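Skilton Community Rooms
Tableware and Furnishings Group
Minutes of the meeting held on January 13, 2020

Present: Keith Tuhiwai (chair), Efthymia Stamatopoulos (minutes), R. Krishnan, P. Dolska
Apologies: J. Disteo

1. Minutes of the last meeting
The November minutes were agreed with one correction. Under item 4, "cupboards" should read "cupboard".

2. Wallpaper
Patterned panels in black and white were discussed again. P. Dolska finds the scrolls and big leaf shapes too busy for a room where people eat. K. Tuhiwai likes them and said the old cream paint showed every mark. It was agreed to leave the side room as it is and to paint the main room plain. E. Stamatopoulos to get two quotes.

3. Budget
The sum set aside for the year is £2,000. Nothing has been spent so far. R. Krishnan asked whether curtain cleaning comes out of this or out of general running costs. General running costs, as last year.

4. Cups and trays
The group would like to move over to plastic cups for the children's teas and keep the china for evening bookings. Green see-through cups were preferred to clear ones, which get left on window sills. Trays to be salmon pink, rectangular, so they are not mixed up with the kitchen's own. P. Dolska asked that cups be carried on a tray and not stacked by hand – two were dropped in November. Cups come in packs of 8. R. Krishnan to order six packs and report back on the price.

5. Tables
Dark grey wood-grain tops were agreed for any replacements. They should be wiped with a damp cloth only. The spray under the sink is for the worktops and K. Tuhiwai will put a label on it.

6. Any other business
The key to the crockery cupboard is still missing. J. Disteo to be asked.
Bookings that finish after 6 should put their own cups away.

7. Next meeting
Date to be fixed by email. E. Stamatopoulos will be away for the first part of the month – K. Tuhiwai to take the minutes if needed.

Attached to item 4: cups and tray

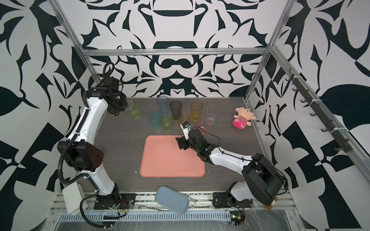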